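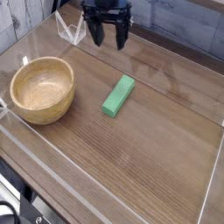 Re: [goltden-roads] county vote on the road levy, what's left to do

Typing this on my lunch so forgive the mess.

> I read the draft levy language twice and still can't tell if
> Goltden keeps its own share or if it all goes into one county
> pot. The flyer says "shared." Shared how? Also is the hearing
> still in Ross or did they move it again? And can people who
> live outside the village limits speak, or only voters inside?
> My road is a mess and I'd like to say so to somebody.

OK, in order.

The share. It all goes in one pot. Section 2 of the draft, the long paragraph, not the summary on the front. Summary says "shared among participating municipalities" and stops there. The long paragraph says the county board sets the split each July "based on documented need," and documented need isn't defined anywhere I could find. I went through it last night with the old levy next to it. The old one has our share written in. New one doesn't. So if you liked the old deal you are voting to give it up, whatever the flyer says.

I'm not saying it's a plot. Premel has the worst bridges in the county and everyone who drives there knows it, and somebody has to pay for them. My beef is with the wording. Put a floor in. Say no town gets less than it got last year. One sentence. I asked the county office for exactly that in July and got back a form letter thanking me for my interest in parks.

The hearing. Still Ross, town hall, same room as before. The notice on the county site is dated 7th October and it supersedes the older one, so ignore the old PDF if you saved it. They did move the start time, check the notice, I don't want to type it wrong and have people show up to a locked door like in spring.

Who can speak. Anybody who lives or owns property in the county. You do not have to be inside the village. You sign the sheet at the door before they gavel in, and they have been strict about it, late is late. Limit is 2 minutes each. It goes fast. Write it down and read it off the paper. I ran long last time and got cut off before I got to the part that mattered.
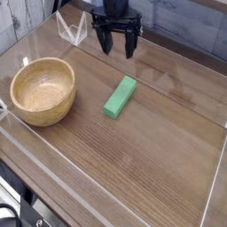
On your road. Bring it up, yes, but tie it to the levy or the chair will tell you it's off topic and to call the highway department. Something like, my road was on the repair list, it came off the list, what in this draft puts it back. Thats a fair question and they'll have to answer it or be seen not answering it.

Other stuff, since people keep emailing me off list:

The amendment. There is one floating around that would end the levy after 5 years unless voters renew it. The Ross board likes it. Goltden hasn't taken a position, which is typical, they will wait until the day after. If you only have time for one phone call this week, call your board member about that. A levy with an end date is a lot easier to swallow.

Yard signs. No we are not doing signs. We talked about this. If you want to make your own go ahead but please leave the list's name off it, we have people here on both sides and I'd like to keep it that way.

The letter. Draft is the same one I sent around before, asks for the floor and the end date and nothing else. We have over 30 signatures. I'd like more from the Premel side, so if you know anyone there who can live with a floor, forward it to them. Reply to me directly with your name and street and I'll add you. Please don't reply-all with edits, last time it turned into a fight about commas and then a fight about the school board.

Somebody asked if Larnulum is in or out. Out, as of now. They run their own road fund and the draft lets a town opt out if it files before the board votes. Which raises the question of why Goltden isn't even discussing that. I don't know if it would be cheaper for us. Nobody has run the numbers that I've seen, and I'd want to see them before I said yes or no. If anyone has the old budget books in paper I would love to borrow them for a weekend.

Carpool to Ross: I can take 2 from the library lot. Email me. If someone else can drive, say so on the list and we'll sort it out.

Gotta run, phone's ringing. Will send the link to the draft tonite when I'm back at a real keyboard.

--
You are getting this because you subscribed to goltden-roads.
To leave the list, send a blank message with "unsubscribe" in the subject line.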